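Hello! I'm Kátia, and I'm looking for people who still keep an old desktop computer going at home and wouldn't mind talking to me about it. I write oral histories for a small press called Driltetska, and the next book is about the things we hang on to long after the shops would like us to replace them. My last one was on sewing machines (still my favourite, don't tell the others).

You don't need to be any good with computers. I'd love to hear from the person who types up the parish newsletter on one, or the grandad who has every family photo on a drive and won't let anyone near it. If you've ever had the side off with a screwdriver in your teeth, lovely – but it isn't required.

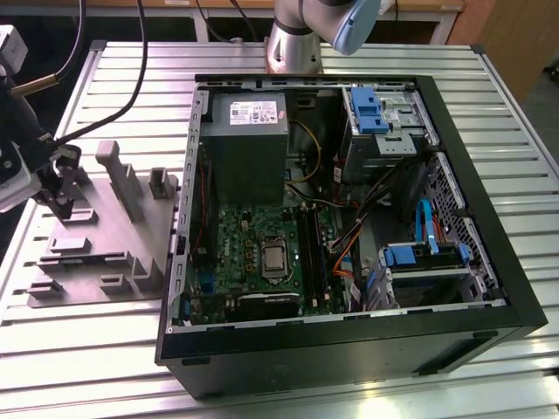
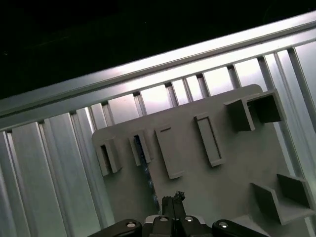
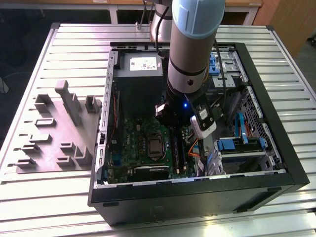
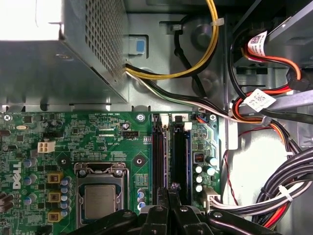
We'd chat by phone for an hour or so, in May, at whatever time suits you. I record the call, my colleague Boris Malý types it up, and you get to read it and cross out anything you've changed your mind about. I'm after 32 people in all, from anywhere in the UK, and everyone who takes part gets £100 and a copy of the book when it's out.

You do have to be over 18, and the computer has to be one you still switch on now and again. Laptops are for another book, sorry!

To put your name down, send a few lines to Olesia Pylypenko at Driltetska telling me what the computer is, how you came by it and what you use it for. Spelling doesn't matter and neither does length – one lady sent me nine pages about her Singer and I read every word.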